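# Sorting Blocks by Color

Sorting means putting things that are alike together. You do it when you match socks or put the forks in one part of the drawer and the spoons in another. Blocks are good for practicing because they are easy to pick up and easy to tell apart.

Start with blocks in two colors, such as red and green. Tip them into a wide bin with low sides. They will land every which way. Some lie flat across the bin, some point toward you, and some end up on a slant.

Before you move any, look at the whole bin. Pick one color and find every block that has it. Don't worry about which way a block points. A green block on a slant is still a green block. 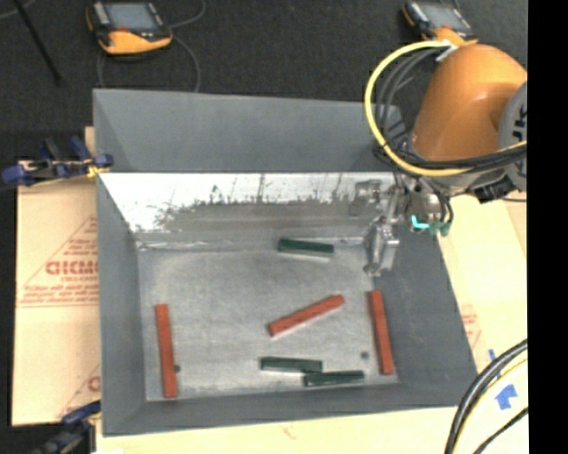 Next, choose where each color will go. Radomír Bartoš, who teaches first grade, puts a sheet of paper on each side of the bin. Red goes on the left sheet and green goes on the right. Move one block at a time. Blocks that sit close to a wall can be hard to grab, so slide them out into the open first. If two blocks are close together, take the top or outside one and leave the other for your next turn.

When the bin is empty, line up each color in a row, with the ends even. If the blocks are all the same size, the longer row has more blocks. If the rows match, you have the same number of each.

You can sort by more than color. Try size, shape, or weight. A block can be in one group when you sort by color and in a different group when you sort by size.

For a harder game, use 12 or 15 blocks in three colors and ask a friend to mix them up while your eyes are closed.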